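Standivham club teaches a robot arm to sort cards

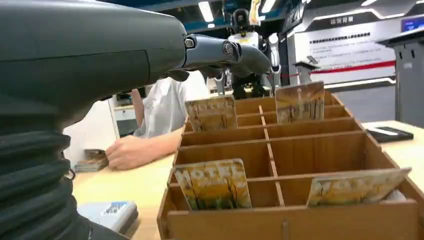
The gripper over the club's plywood sorting box, with "HOTEL" cards in the compartments.

The robotics club at Standivham started its card sorting project in January. The coach who runs it had asked the members for a task that was easy to explain and hard to do well. They came back with a deck of picture cards and a box with compartments.

"I thought it would take them two sessions," the coach said. "We are on session 11 and they are still changing things."

The job is simple on paper. The arm takes a card, carries it to the box and lowers it into a compartment so that it stands up. The students will enter it in the Tinstead student challenge, where each team gets 8 minutes for its run.

The trouble is in the last inch. A card is thin and bends when it touches a divider. If the gripper lets go too early, the card falls to one side, and if it holds on too long, it drags the card back out.

"Leaning is fine," said one of the students, who writes most of the motion code. "The rules say the card has to stay upright in its own compartment. They don't say it has to look nice. We argued about that for a whole evening."

For practice the team often uses cards that all have the same picture. According to the student, that makes it easier to work on placement without worrying about whether the arm has picked the right card. Matching pictures to compartments is a separate program, and another part of the group is writing it under the name Harawira.

The box is a grid of thin plywood panels that slot into each other at the notches. An earlier one, made of cardboard, lasted 2 weeks.

"The arm leaned on it once and that was that," the coach said. "Plywood forgives more. You can also take a divider out and sand it."

Money has been less of a problem than time. Lomex, a local parts supplier, gave the club a discount on fasteners and cable, and members pay 80 dollars for the season. The coach would like a second practice evening but has not found a room for it.

Asked what they would do differently, the student thought for a while. "Write down the settings," the student said. "We had a really good night in the second month – almost everything went in – and then someone changed the release height and we couldn't get back to it. Now there's a notebook."

The team plans to freeze the placement code before the challenge and spend the remaining sessions on Harawira.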